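How to get a sourdough starter going (and keep it going)

Had three emails about this since Wednesday so putting it all in one spot. Not fancy. This is what I do at home.

What you need

Wholemeal or rye flour to start, plain bread flour later
Tap water, left out for an hour if yours smells of chlorine
A clean jar, 500 ml or bigger
A scale. Cups don't work well for this, sorry
Rubber band

Day 1

50 g wholemeal, 50 g water. Stir till no dry bits. Lid on loose. Band around the jar at the level of the mix. Leave it on the bench somewhere out of the sun.

Day 2

Nothing. Maybe a bubble. Leave it alone.

Day 3

Could smell a bit off, like old cheese or wet socks. Keep going. Scoop out all but 50 g, add 50 g flour and 50 g water. Stir, lid, move the band.

Days 4 to 7

Same again, once a day. It often goes dead flat around day 4 or 5 and people bin it. Don't! My friend Chaimae chucked two perfectly good ones before I got to her. Swap half the wholemeal for bread flour from here on if you want a milder flavour.

In winter our kitchen gets cold so I put the jar in the oven with just the light on. Put a note on the oven door. Ask me how I know. 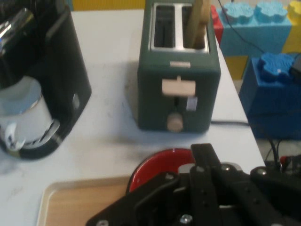

Red bowl, wooden tray, kitchen bench.

Is it ready?

Doubles in four to six hours after a feed, two days running. Smells sour and a bit fruity. Dont rely on the float test by itself, wholegrain ones can sink and still bake fine.

Pink or orange streaks, or fuzzy mould - bin the lot, wash the jar in hot water, start over.

Keeping it

Baking most days: bench, feed daily.
Baking on weekends: fridge, feed once a week. Take it out the night before, feed, feed again in the morning.
Going away: it'll last nearly a month in the fridge. Grey liquid on top is fine, stir it in or pour it off. Two or three feeds to wake it up.

Discard

Once it's past the first week, keep the extra in a second jar in the fridge. I use 300 g for a batch of pancakes with two eggs, a splash of milk, pinch of salt and half a teaspoon of bicarb. Dinesh does crackers with his, recpie is on the snacks page.

First loaf post is coming in April. Questions in the comments, I check them after dinner.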